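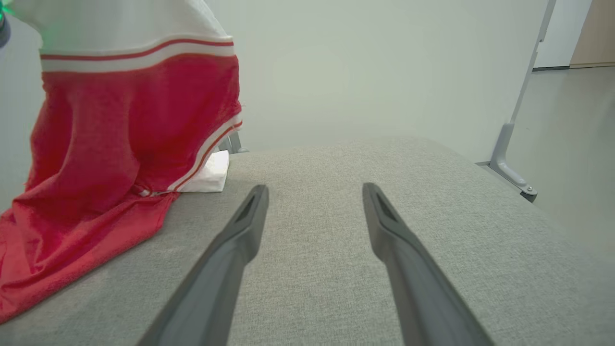 Chapter 4
The Famous Person's Spouse

Somewhere in Rinholm, a dentist is married to a film star. He fills teeth from eight until four, he has opinions about parking, and more people have looked up his height than will ever look up yours. He has given one interview in his life, to a dental newsletter, on the subject of gum grafts. Online there are 65 articles about him, and all of them agree that he is a very private person. They then go on for nine more paragraphs.

This chapter looks at how those paragraphs get written. Chapter 3 dealt with the star profile, where the writer has too much material and must throw most of it away. The spouse profile has the opposite trouble. The writer has a wedding year, a job title that may be out of date, and a blurry mention in somebody else's awards speech. Out of this must come a biography, with headings.

The form is older than the web. Fan magazines of the studio years ran "at home with" features in which a husband was shown to own a pipe and a wife was shown to own a kitchen. Those pieces were often arranged by publicity departments, and a good deal of what they said was nonsense, but a reporter usually had to go to a house. The modern version removes the house. It also removes the reporter, or at least the reporter's shoes.

What the reader wants

We should be fair to the reader, who is generally you or me at eleven at night with a movie paused. An actor has just appeared on the screen. We wonder how old she is, then whether she is married, then to whom, then what on earth he does. None of these questions matters to us. We will have forgotten the answers by Sunday. But the urge is strong and the phone is right there, and a page exists for every step of the way down.

Search traffic, then, comes before the article. In newspaper work, somebody found something out and hoped people would want to know it. Here the wanting is measured first, and a writer is sent to fill the hole. If the facts don't fill it, other material will.

A case: the Drultumberg desk

Ese Nnaji spent two years on the celebrity families desk at Drultumberg, a network of entertainment sites that has since been folded into something else. The desk's target was 60 profiles a month. Her working notes, which she later used in her teaching, describe the standard template: early life, education, career, how they met, children, net worth, height and weight, social media, and a closing section headed "Interesting Facts," which she was told not to leave blank under any circumstances.

One of her early assignments was the husband of a television actress. Nnaji could confirm his first name and the town where the wedding took place. Her draft ran to two sentences. It came back from her editor with the word "expand" in the margin. The published version informed readers that he was born to his parents, that he attended school in his youth, and that his zodiac sign was not known at this time. The net worth section said he was believed to be comfortable.

Her notes add that the piece did very well, and that within a week its word "comfortable" had become a dollar figure on a site called Ruvwood. Two more sites picked up the figure and credited Ruvwood. In July, when Nnaji was asked to update her own article, she was told to include the net worth, as it was now widely reported.

We will call this process the loop, and you will meet it again in Chapter 7. Notice that at no point did any person in it tell what they would have considered a lie. Each of them was quoting.

The padding sentence

Sheehan's study of entertainment writing gives us the useful term "padding sentence," meaning a sentence that can be written about anyone without finding anything out. "He has always supported her career" is a padding sentence. So is "The couple enjoys spending time together," which one would hope. The quickest test is to put your own uncle's name in it and see whether anything breaks.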